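**Plestley Toy Library — minutes of the May meeting**

Held in the back room at Plestley, 7.30 pm. Nine members present, two apologies received.

**1. Minutes of the last meeting**

Agreed as a true record, with one correction. Under item 4 the price of the replacement shelving was given per shelf. It should have read per bay. The shelving was ordered on the right figure and has been paid for.

**2. Matters arising**

The side door lock has been fixed. The key is back on its hook in the kitchen and a second one has been cut.

The Sánchez bequest has come through. It is £1161, to be spent on toys and not on running costs, as the letter asks. It was agreed to hold it in the savings account until the autumn and to take suggestions before then. Two were made at the meeting: a set of large outdoor blocks, and more puzzles for the under-threes. Both to go on the list.

No reply yet from Pukon about the missing instruction sheets. To be chased by email before the next meeting.

**3. Loans and membership**

137 loans since the last meeting, which is up on the same stretch last year. Construction sets and train track went out most. Dolls and soft toys were hardly borrowed at all.

It was asked whether the soft toys should be kept. They take up most of the bottom shelf and have to be washed after each loan. After some discussion it was agreed to keep the better ones and offer the rest to the playgroup.

Three families have not renewed. One has moved away. The others will get the usual card.

**4. Loose parts**

This took up most of the evening.

When the big cupboard was cleared for the new shelving, a large quantity of loose pieces was found at the back. Most have been matched to their sets. What is left does not belong to anything on the catalogue, or belongs to sets that were withdrawn some time ago. The smaller green and red bits have gone into the round brown tub for now, and the lime-green wheel has been left out on the table because nothing in the catalogue matches it.
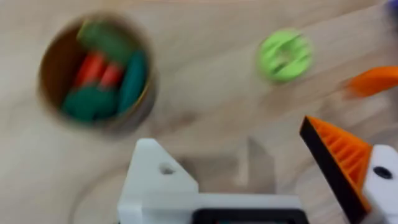

Three views were put forward on what to do with the leftovers.

The first was to throw them out. They have been in the cupboard for years and no family has asked for them. Storage is short even with the new bays.

The second was to keep everything in one box as spares. Against this it was said that a box of spares was exactly what had been found at the back of the cupboard, and that it had not been opened in all that time.

The third was to make up a few mixed tubs and lend them out as they are, for sorting and stacking. Members who also help at the playgroup said that children will play with a tub of odd pieces for longer than with a boxed set, and that it does not matter if something goes missing. There was support for this but also some worry about small parts. It was pointed out that the small parts rule already covers it and that the tubs would have to be marked for age three and over like anything else.

Agreed to try the mixed tubs until the end of the summer and then look at how often they have gone out.

Points agreed for the tubs:

- Each tub to hold pieces of a similar size, so that nothing small is lost at the bottom.
- Anything cracked or with a sharp edge to be thrown away and not put by for mending.
- No counting in and out. The tub is to be looked over on return and wiped.
- Old labels may stay on, but a loan number has to be put on the lid or the base.
- A deposit of £2 per tub, the same as for puzzles.

There was a question about lids. Some of the tubs have none. A drawstring bag was suggested for those, and there are several spare in the kitchen drawer. Agreed.

**5. Odd pieces to be identified**

The white piece with the orange points and the lime-green ring are still a puzzle. One member thought the ring might be from the old Joleo gear set, but the Joleo wheels that are still on the shelf are a smaller size and do not fit with it. Another thought the two came from the same donation. The donations book for that period has only the words "bag of mixed toys", which does not help.
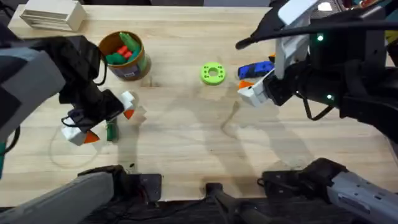

It was agreed to put a notice in the newsletter asking whether any past or present member recognises them. If no answer has come by the September meeting, they will go into a mixed tub with the larger pieces.

The point was made that future donations should be written up properly in the book, with the maker's name if there is one and a line on what is missing. A sheet with these headings will be taped inside the front cover.

**6. Sorting evenings**

One more evening is needed to finish the cupboard. The jobs still to do are:

- train track, to be split into straights, curves and points
- the puzzle shelf, to be checked against the cards
- the dressing-up box, to be emptied and washed
- new labels on the shelving bays

Tea and biscuits will be provided. It was asked that members bring their own scissors, as there is only one pair in the kitchen and it is blunt.

There was a short discussion on whether the sorting should be done on the long table or on the floor. The table was preferred. It is easier to see the pieces on the pale wood, and they do not get trodden on.

**7. Opening hours**

A request had been received for a later session once a month. Five members were in favour, two against, two did not vote. To start in June for a trial of three sessions, closing at 6.30 pm. The notice on the door and the website to be changed.

**8. Any other business**

The kettle trips the socket by the window — please use the one beside the fridge until it has been looked at.

A bag of wooden animals has been left in the porch with no name on it. They are in good order apart from a chewed giraffe. Accepted with thanks, and to be entered in the book under the new headings.

The step stool has not been seen since Easter. If anyone has borrowed it, please bring it back.

**9. Next meeting**

June, same room, 7.30 pm. Items for the agenda to be left in the tray a week before.

The meeting closed at 9.10 pm.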